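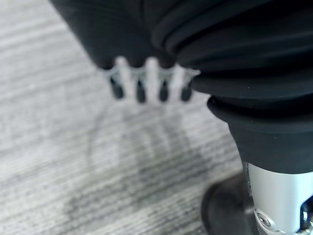

Vashisht Robotics Club | Opinion

What are we practicing for?

2020-02-10

I joined this club to build things, and two years in I still like it. But I want to argue with the way we pick our projects, and the soft gripper is the best case I have.

Four black fingertips in a row, a pale see-through band behind them, and next to all that a stack of rubber bellows big enough to make the fingers look like an afterthought. It's a good-looking piece of work. Visitors at the July open house went straight to it and walked past the line follower, which has never once failed a run.

My trouble is with the word "gentle." We put it on the poster and in the application for the Duvia challenge. Soft material gets you some of the way there, sure. A rubber fingertip can still crush a grape if the arm behind it comes down too far, and our arm comes down where we tell it to. When a demo goes well, a lot of the credit belongs to whoever spent the afternoon typing in heights.

I know the reply, because I got it at the last meeting: every team does it that way. Maybe so. Then every team's poster should say so too.

The Duvia rules don't help. You get 128 points for a clean pick and place, and you choose your own object. Guess what people choose. We chose a foam block. It doesn't roll or bruise, and it has nice flat sides. I would bet my lunch that half the entries will turn up with something just as friendly. If the judges handed each team a bag of groceries at the door, I'd take the scores a lot more seriously.

Then there is the practice log. It has 3165 lines in it, and people quote that number as if it settled something. Read the thing. Most of the lines are the same block on the same spot of the same gray floor. For long stretches the notes column is blank, so a miss tells you nothing except that it was a miss. I would trade the whole file for 200 tries with objects picked by somebody who wants us to lose.

Some members say this is a school club and I should lighten up. Learning is the point, they say, and the newer people learned a lot putting the hand together. I agree that they did. They learned to assemble a kit and tune it for one block. I'm less sure they learned to tell when a machine works and when it has only been set up to look that way, and that second skill is the one I'd want from anybody I hired.

So before the Duvia entry goes in, I'd like us to do two things. Let the Conelum team from across the hall choose our test objects for a week, and write down every miss with a reason next to it. If the numbers come out ugly, put the ugly numbers on the poster. I'll letter it myself.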